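Folis Tub of Bricks, 109 pieces
£20, free collection from our Durkar shop

I get asked for these more than anything else on the shelf, so I've finally given them their own page! They're small toy blocks with round studs on top, in red, green, yellow and a few other colours, and they go back in a tub with a proper clip lid (my old one had a lid that pinged off if you looked at it).

I've had a set out at home since June and it still gets tipped over the table most evenings. A big pale table is lovely for it, by the way, you can spot every last brick when it's time to tidy up.
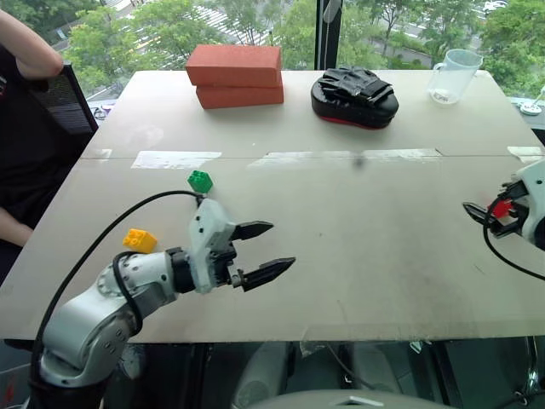
If you want more to build with, the Jatska top-up bag adds another 33 pieces for £9 and they click together with the Folis ones fine. Small parts, so keep them away from under-threes please.

Next delivery from Paterson is due 3rd August.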